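Clothing and Textiles, Unit 4: How Fabric Holds Heat

Handout for the evening section. Bring it back for the February review.

Most people say a coat is warm. A coat makes no heat. The body makes it, and the coat slows down how fast it gets away. The main thing doing the slowing is air that can't move much. Fiber holds the air in place.

Fill and quilting. Loose fill slides to the bottom of a garment if nothing stops it. Stitching the layers together keeps it spread out. Each line of stitching is also a thin spot, and heat leaves faster there.
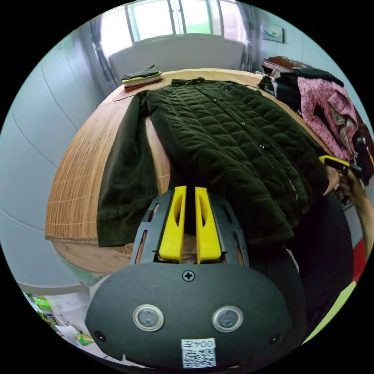

Why does a damp coat feel so much colder than a dry one?
Water fills the spaces where air used to be, and water carries heat away from the skin far faster than air does. More heat is lost as the water dries.

Pile fabrics. Corduroy and velvet have raised yarns on a flat base. The raised part holds a layer of air on the surface. Pressing it flat with a hot iron reduces this, so press from the back over a towel. The Purnberg mill samples in the gray binder show the same base cloth with 4 different cord widths. Handle them before class.

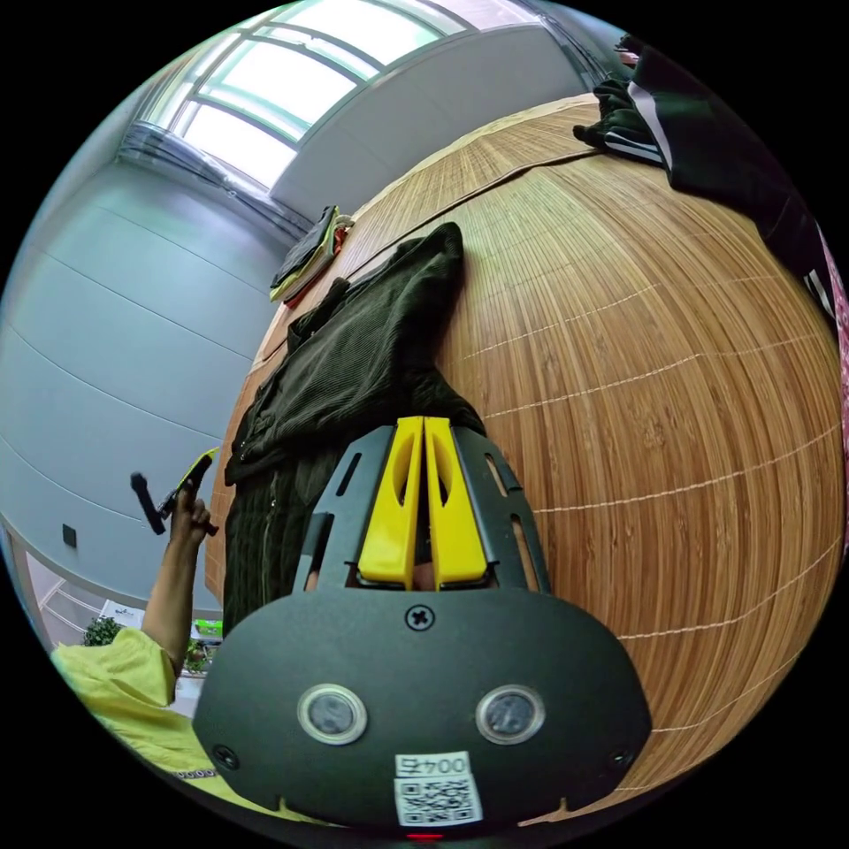
Wider cords have deeper channels between them and usually a taller pile. Narrow cords bend more easily and are used for shirts. Wind gets through both unless there is a lining.

Knits. A knit is made of loops, so it stretches and has more open space than most woven cloth. In still air a thick knit does well. In wind it does badly, and a thin woven shell over it fixes most of the trouble.
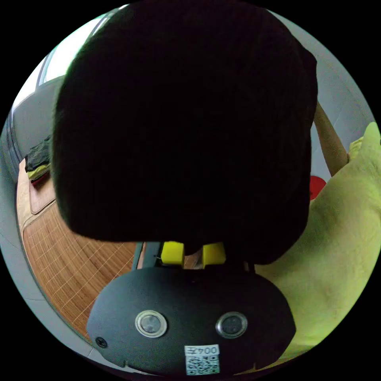

Ribbing pulls in and springs back after it is stretched. Cuffs, necks and waistbands use it to close the openings where warm air leaves.

Lab work. Fill the jar with hot water, wrap it in one sample, and read the thermometer every 6 minutes. Use the Naciri cloth first, then the Nutamen. Keep the lid on between readings. Write the room temperature at the top of your sheet. Sheets without it get half credit.

Reading: course packet, section on air layers. Lab is in Room 901, Plidmont building, side entrance after dark.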